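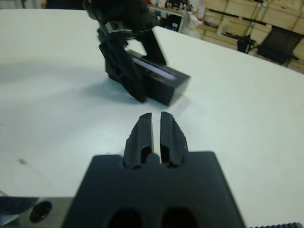 Isla Baxter wrote in to say that her Padden desk rocked until she went back and set the feet a second time, after the top was on, and the steps in this section now follow that order.

4. Leveling the desk

You will need the flat wrench from the Padden parts bag and a spirit level. Clear everything off the top before you begin.

4.1 Move the desk to the place where it will stay. Two people should lift it by the side rails. Do not drag it, as the feet can bend.

4.2 Turn all the feet clockwise until they are fully in.

4.3 Lay the level along the back edge. Find the low end and turn its foot counterclockwise until the bubble is centered.

4.4 Repeat along the front edge, then from front to back.

4.5 Press down on each corner. If the desk rocks, lower the foot that is off the floor until it just touches.

4.6 Hold each foot still and tighten its lock nut against the frame with the wrench.

Note: On carpet, wait 2 days and check the level again. Carpet packs down under the feet.

Note: The standard feet extend to 62 mm. If your floor needs more than that, order the long feet from Gilchrist parts service in Nanport.

CAUTION: Do not put cardboard or folded paper under a foot. It can slip out when the desk is bumped.

CAUTION: Never lift the desk by the top. The screws are not made to carry the weight of the frame.

Check the lock nuts again whenever the desk is moved. Owners of the older Standurstead frame have no lock nuts and should skip step 4.6. For the cable tray, go to section 5.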